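How to Keep Black Clothes Black (and Which Tricks to Skip)
By Nghĩa Từ
26 Nov 2018

Every few months somebody forwards me a new way to stop black clothes from turning gray. Vinegar, salt, black pepper, coffee, a spoon of this or that in the drum. I've tried more than 3 of them on shirts I was ready to lose, and I remain unconvinced by most.

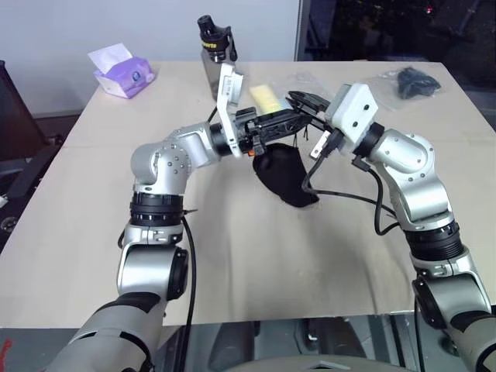
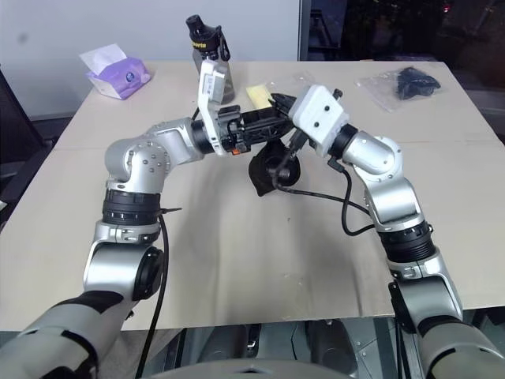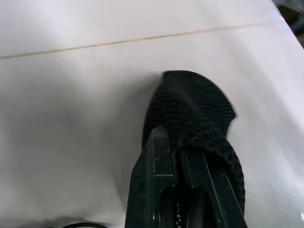
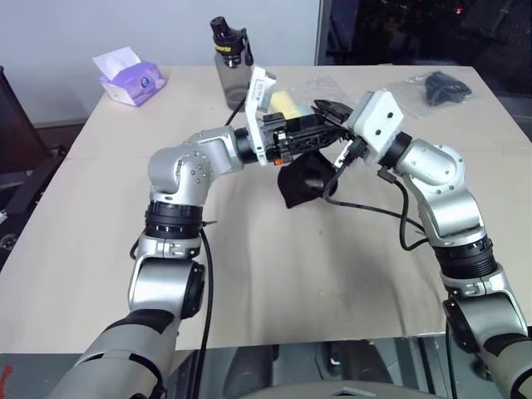

Filed under: Laundry and Fabric Care

What fades a black shirt

Two different things get called fading. One is dye leaving the cloth. The other is surface wear, where the fibers rub against each other and fuzz up until the shirt looks dusty under any light. A lot of advice treats them as the same problem, which should make you suspicious of the advice.

Before the wash

Turn everything inside out. It costs nothing and it cuts down on rubbing where it shows. Close zippers. Keep towels and jeans out of the load, however much room is left in the machine. I fill mine a bit over half for darks.

If the shirt is new, wash it by itself twice. Some dye will come out. Salt will not "set" it, whatever the packet from Salterex says. Salt is used when certain dyes are put into cotton at the factory, and I suspect that is where the story started, but a cup of it in your home washer months later is just salty water.

The wash

Use cold water, the short cycle, and less detergent than the cap suggests. Too much soap leaves a film, and a film on black cotton looks a lot like fading. If your darks already look chalky, run them again with no detergent at all before you decide they're ruined.

I bought a bottle of Cerine dark wash in April and used it on one of two matching T-shirts. The other got the plain liquid I always buy. I can't tell them apart now. Maybe a lab could.

Vinegar in the rinse gets some of that film off, I'll grant it that much. It does nothing for dye that has already gone, and the manual for my old Barbosa says to keep it away from the rubber seals, so I stopped.

Drying

Skip the dryer when you can. Lint in the filter is your shirt. Hang things in the shade, still inside out, and take them in when they're dry.

If it's already gray

Re-dyeing works on cotton and linen, and badly or not at all on polyester, including the stitching. Expect the seams to stay whatever color they are now. Wear gloves, and check the fiber label before you buy the dye.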